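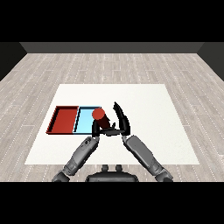

Page last changed: October

Rurkel Media Monitoring Desk

Rurkel is a coverage tracking service for PR agencies and in-house press teams. It collects print, broadcast and online mentions of your clients, sorts them by campaign and puts them into a report you can send out under your own letterhead.

It is made by Druven and sold in Canada through Clomthorpe.

What it tracks
Rurkel checks 1005 outlets, including community papers, trade magazines, campus radio and the main dailies. French-language outlets are part of the standard list. You can ask for an outlet to be added and there is no charge for this, although paywalled titles need your own subscription.

Searches
Each client account holds up to 200 saved searches. A search can be a name, a phrase or a combination, and you can block words that bring in the wrong results – handy when a client shares a name with a hockey player or a small town. Searches can be paused between campaigns and picked up again later.

Alerts
Alerts go out by email or text. Choose instant, hourly or a single morning digest at 6:30 a.m. local time. Journalists' follow-up requests are not handled in Rurkel. For those you need the Petkov inbox add-on, sold separately.

Reports
Reports come out as PDF or spreadsheet. Colours, logo and cover page can be set for each client. Tone is marked as positive, neutral or negative, and anyone on the account can change a mark by hand. We do not supply advertising value figures.

Plans
Solo – one user, 3 client accounts, email alerts only
Agency – over 90 client accounts, all alert types, shared templates
In-house – one organisation, unlimited users

All plans are billed monthly or yearly. Clips are kept for as long as the account is open. If you cancel, you have 90 days to download your archive before it is deleted.

Setup
Most agencies send us their client list as a spreadsheet and we load it for them. Broadcast clips need a separate licence form, available from the Clomthorpe order desk.

Related: Petkov inbox add-on, Broadcast licence form, Report templates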